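Aushilfe fürs Café Brunano gesucht (gern auch ohne Erfahrung)

Hallo, ich bin Ans, und ich suche Verstärkung! Das Brunano gibt es jetzt seit drei Jahren, und so langsam wachsen mir die Vormittage über den Kopf. Wir sind ein kleines Café mit Frühstück, Kuchen und Mittagssuppe, dazu kommt abends ab und zu eine Lesung oder ein Spieleabend. Das Team bin ich, dann Kalevi in der Küche und Mwanahawa, die backt und außerdem die Bestellungen macht (und mich daran erinnert, wenn ich wieder vergessen habe, eine Rechnung zu bezahlen).

Gesucht wird jemand für den Service, an drei Vormittagen in der Woche, von halb acht bis eins. Welche Vormittage das sind, können wir besprechen, ich bin da ziemlich beweglich, solange wenigstens einer davon am Wochenende liegt. Da ist hier nämlich die Hölle los, und zwar im besten Sinne: Kinderwagen, Hunde, Großfamilien, die drei Tische zusammenschieben und dann doch alle einzeln zahlen wollen. Wer so was mag, wird bei uns glücklich. Wer dabei Schnappatmung bekommt, eher nicht, das sage ich lieber gleich.

Zu tun gibt es das Übliche. Du nimmst Bestellungen auf, bringst Essen und Getränke raus, kassierst, räumst ab, füllst die Kuchentheke nach und stehst zwischendurch an der Spülmaschine. Die Kaffeemaschine zeige ich dir in Ruhe, das muss niemand vorher können. Ich selbst habe am Anfang wochenlang Milchschaum produziert, der aussah wie Bauschaum, und die Leute sind trotzdem wiedergekommen.

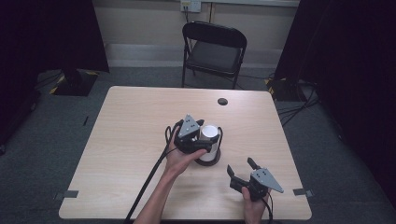 Wichtig ist mir vor allem, wie du mit den Gästen umgehst. Wir haben viele, die jeden Tag kommen und manchmal die halbe Zeitung vorlesen möchten, und da braucht es ein bisschen Geduld und ein gutes Gedächtnis dafür, wer Hafermilch trinkt und wer auf keinen Fall Zimt will. Auf einem hellen Tisch in Holzoptik wie dem auf dem Foto soll eine weiße Tasse schon gut aussehen, wenn sie ankommt, also bitte ohne Kaffeerand und mit Löffel! Da bin ich pingelig, das gebe ich zu. Bei fast allem anderen kann man mit mir reden: Du musst keine Uniform tragen, du darfst mit Gästen duzen, und wenn dir die Musik auf die Nerven geht, dann mach halt andere an (nur Kalevis Tango-Playlist steht unter Naturschutz).

Du solltest gut genug Deutsch sprechen, um eine Bestellung auch dann zu verstehen, wenn hinten jemand den Mixer anwirft. Englisch hilft im Sommer sehr. Mindestalter ist 18, nach oben ist alles offen, und ich meine das ernst! Unsere letzte Aushilfe, Mwajuma Massawe, hat mit Ende fünfzig bei uns angefangen und war die Schnellste von allen. Sie zieht jetzt leider zu ihrer Tochter, und ja, ich habe geheult.

Zum Geld: Ich zahle 435 Euro im Monat als Minijob für den Anfang, nach der Probezeit reden wir neu. Das Trinkgeld teilen wir am Ende jeder Schicht durch alle, die da waren, Küche eingeschlossen. Essen und Getränke sind während der Arbeit frei, und übrig gebliebener Kuchen wandert abends in mitgebrachte Dosen. Urlaub gibt es natürlich auch, nur die Woche vor Weihnachten bitte nicht, da backt Mwanahawa rund um die Uhr Stollen, und wir packen alle mit an.

Losgehen soll es im Oktober, ein Probevormittag geht auch früher und wird bezahlt. Einen Lebenslauf brauche ich nicht unbedingt. Schreib mir lieber ein paar Zeilen, wer du bist, wann du kannst und was du selbst im Café bestellst. Den Zettel kannst du am Tresen abgeben, am besten nachmittags nach drei, dann habe ich auch Zeit für einen Kaffee mit dir. Klingeln kannst du übrigens auch am Hoftor, das Schild mit der 77, falls vorne schon zu ist.

Ich freu mich auf dich!

Ans Jacobs
Café Brunano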